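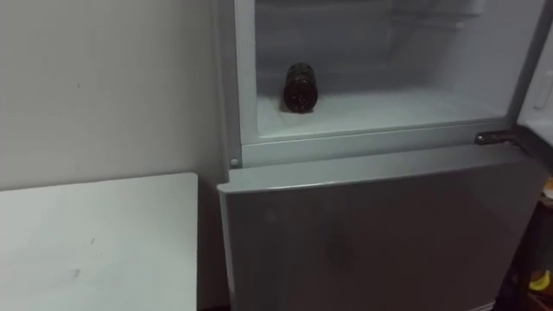

Attachment 1 – upper compartment open, one bottle inside, lower door closed

Ticket: Fridge placement task, door rule and start state
Project: Bakel
Site: Kistinton
Opened by: Huiling Shen
Assigned to: Haoran Zou
Opened: 26 March 2020
Priority: Normal
Status: Closed, procedure updated

Issue
Episodes from the fridge station are failing review at the Plaltdale office. Of 86 episodes in the last batch, 40 were sent back. The reviewer's note on nearly all of them is "start state not per procedure." Operators say they are following the procedure. I read it again and I think both sides are right, depending on which section you read.

Section 3 says the appliance must be "in the ready condition" before an episode starts. Section 5 says all doors are closed at the start unless the task card says otherwise. The task card for this station says "bottle in upper compartment, ready." It does not mention the door at all.

Please advise which one we follow. I would like to hold the station until this is settled.
– Huiling

Comment, Haoran Zou
Agree on holding the station. Please stop new episodes there but leave the other stations running.

Can you confirm which layout is in use? The older one had the bottle in the door bin. The current one is the same as the attachment, with the bottle standing on the compartment floor toward the left and set back from the front lip. If anyone is still using the door bin layout, those episodes are a separate problem and should not be counted here.

Comment, Huiling Shen
All on the current layout. I went through the rejected ones and did not find the bottle in the door in any of them. The difference is only the upper door. Morning operators start with it open, afternoon operators start with it closed and open it as the first step.

Comment, Haoran Zou
Then the cause is the wording. The review checklist was written from section 5, so anything that starts open gets rejected. The morning group was trained from section 3 and took "ready" to mean ready to reach in.

Checked with Zeng, who owns the task cards. The card was meant for reaching and grasping only. Opening the door is a different task with its own card and its own force limits, and the two should not be mixed in one episode. So the open start is correct for this card. The afternoon episodes are the ones that need relabeling, even though they passed.

Comment, Huiling Shen
That will not be popular, but understood. Two questions before I tell people.

How far open is open? If the door is part way, it can end up in the path of the arm.

Does the lower door matter? Someone asked if they can leave it ajar when they are loading props.

Comment, Haoran Zou
Upper door: swung fully out to the hinge side, so that nothing on the inner liner is in front of the opening. If it drifts back, reset it and start over. Do not hold it by hand during an episode. Nobody is to be inside the marked area while the arm is enabled, and that includes a hand on the door.

Lower door: closed, always. The force limits on this card assume nothing is sticking out below the compartment.

Resolution
1. Task card reworded. It now reads: "Upper door fully open. Lower door closed. One bottle upright on the compartment floor. No other items in the compartment."
2. "Ready condition" removed from section 3. Every card has to state the position of each door and drawer in words.
3. Section 5 stays as the default for cards with no door entry. Reviewers check the card first, then section 5.
4. The 40 returned episodes go back to review under the new wording. Closed-door starts get relabeled as combined episodes and kept out of the grasping set.
5. Attachment 1 added to the card as the reference for the start state. Operators compare against it before enabling the arm.
6. Between episodes, disable the arm, then reset the bottle, then check both doors. In that order.

Comment, Huiling Shen
Both shifts have been walked through the new card and the station is running again. Two operators asked for a printed copy at the station, so I put one up. The shelf task card has the same "ready" wording – I will open a separate ticket for that one.

Comment, Haoran Zou
Thanks. Closing. Next review of the procedure is in August, please send any other unclear wording before then.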